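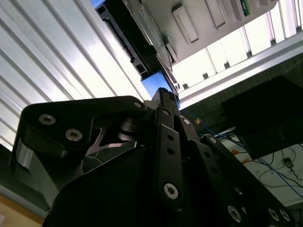
### 4.3 Protective stops during drive transfer

Of the 45 transfers attempted on the Drenska cell, 34 ended normally and seven ended in a protective stop. The remainder were aborted by the operator and are not considered further. In every protective stop the controller reported excess force at the wrist, and the arm held its position until it was released by hand.

Force logs reviewed by Hülya Oral place the onset of the fault in the final approach, after the planner had switched from the taught path to the contact routine. The stored fixture height was out of date - the holder had been remounted in December without a new calibration. Small errors in height matter here. As Figure 2 shows, the caddy lies horizontally across the top of the gray fixture, with its left end slightly past the side of the holder, and the circuit board sits low down, close to the fingers.

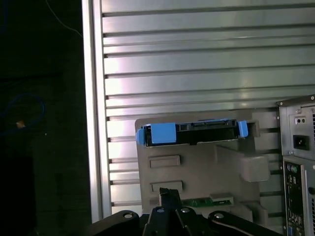 **Figure 2.** Gripper in front of the fixture, with the blue-tabbed drive caddy on top.

Two of the stops left the Zullemus controller unable to resume without a full restart. We treat this as a separate safety matter in Section 5.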